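Tustetti Community Kitchen is looking for home cooks to join our rice recipe testing group

Application closes 1 Jul 2024

We are putting together a cookbook of everyday rice dishes from the families of Flallstead, and we would love your help with it. The idea started with Nadhirah Tambunan, who has been teaching our evening cooking class for longer than she likes to admit, and who kept hearing from people that the rice they made at home never came out like the rice their grandmother made. She began collecting recipes in April, on index cards and the backs of envelopes and once on a paper napkin, and we now have over 50 of them. What we need next is people who will cook them in their own kitchens and tell us plainly how it went.

You do not need to be a trained cook, and you certainly don't need fancy equipment. A heavy pot with a good lid is fine for nearly everything in the book, and if you already have a rice cooker, so much the better. Please tell us which kind when you write, and don't worry if the buttons are in a language other than English, as several of our recipes were written by people who cook that way every day.
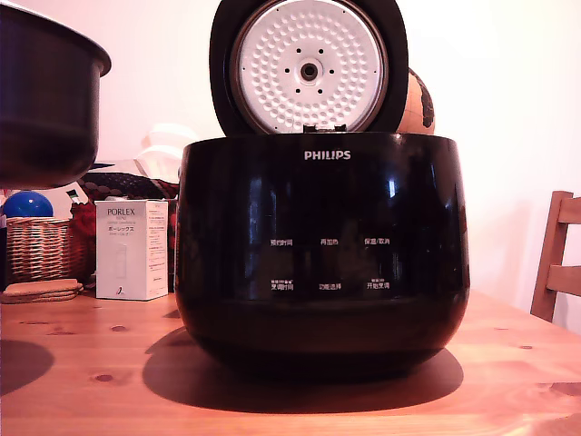

What you would be doing

Each tester gets 5 recipes to cook over the summer, at whatever pace suits the household. We ask you to follow the recipe as written the first time, even if you are itching to add more garlic (we know the feeling!), and then to fill in a short sheet with how much water you used, how long it took, and whether the people at your table went back for more. If you want to cook it a second time your own way, please do, and write that down too. Some of our best notes so far have come in the margins.

There are also three group lunches at the Parnero Street hall, where everybody brings one dish and we all eat far too much. These are optional, but we do hope you'll come to at least one, and children are very welcome.

Who we would like to hear from

Anyone over eighteen who cooks at home at least a couple of times a week. We are especially short of people who cook for one, people who cook for a big crowd, and people who have never once managed to make a decent pot of rice. If you grew up with congee, jollof, pilaf, arroz con pollo or plain white rice with an egg on top, we want to know what you think of our version.

A word on allergies: quite a few recipes use peanuts, shellfish or dairy. Tell us what you can't eat and we will match you with something else.
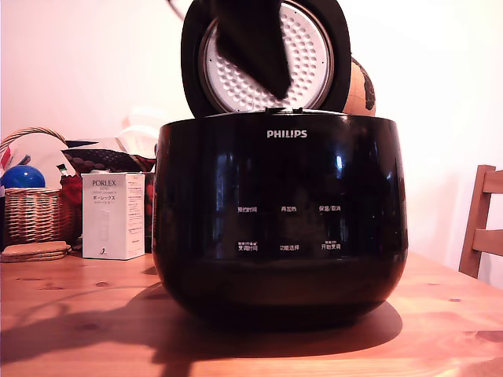

What you get

We will pay back your groceries up to $50, so please hang on to your receipts. Your name goes in the back of the book if you'd like it there, and every tester receives a printed copy when it is ready.

How to apply

Write a few lines to Dede Abugri at the Tustetti front desk, or drop a note in the box by the door. Tell us who you usually cook for, what you cook on, and the rice dish you make most often. Give us a phone number and a good time to call. Dede answers every letter herself and may take a week or so to get back to you.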